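La caja de «cosas varias» no ordena nada

Cada otoño vuelve el mismo consejo con otro nombre. Este año se llama método Mano y lo firma Roswitha Sutter: se coge un recipiente grande, se echa dentro todo lo pequeño que anda suelto por la casa y se deja reposar 40 días. Lo que no hayas ido a buscar en ese plazo, fuera. Varios lectores me habéis escrito preguntando si funciona. Lo he probado y sigo sin verlo claro.

Para empezar, el reposo. En mi casa no reposó nada. A la semana ya había que meter la mano hasta el fondo para encontrar el cepillo, y de paso salía todo lo demás. Los juguetes son lo peor: son pequeños, se meten debajo de cualquier cosa y siempre hace falta justo el que no aparece. Duván Echeverri, que lo intentó en marzo con sus dos hijos, me contaba que acabaron volcando la caja en el pasillo cada tarde. Orden, poco.
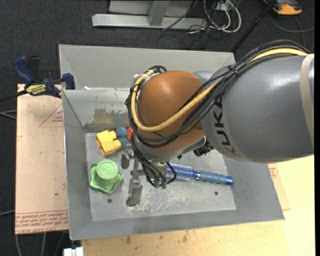 Luego está el asunto del recipiente. Sutter recomienda uno «amplio y de paredes altas», y en la tienda de Stellano venden uno que cumple con creces. Yo desconfío de las paredes altas. Lo que no se ve desde la puerta deja de existir, y a los pocos días compras otro cepillo porque jurarías que no tenías. Si os empeñáis en el metal, contad además con que el fondo se raya y que cada vez que cae algo dentro se entera el vecino.

¿Y el plazo? Me parece sacado de la manga. Hay cosas que se usan una vez al año y no por eso sobran. Valentin Grabner me escribe que tiró las piezas de un juego el día 40 y que su hija preguntó por ellas el 41. No sé qué habría que responderle a la niña.

Lo único que rescato es el primer rato, el de recorrer las habitaciones recogiendo lo que está por medio. Eso se puede hacer sin método y sin caja nueva: una bandeja baja, un cuarto de hora, y cada cosa a su sitio antes de cenar. Si alguien ha llegado al final del plazo con la caja intacta, que me escriba. Mbali Nel dice que conoce un caso; le he pedido el teléfono y todavía lo espero.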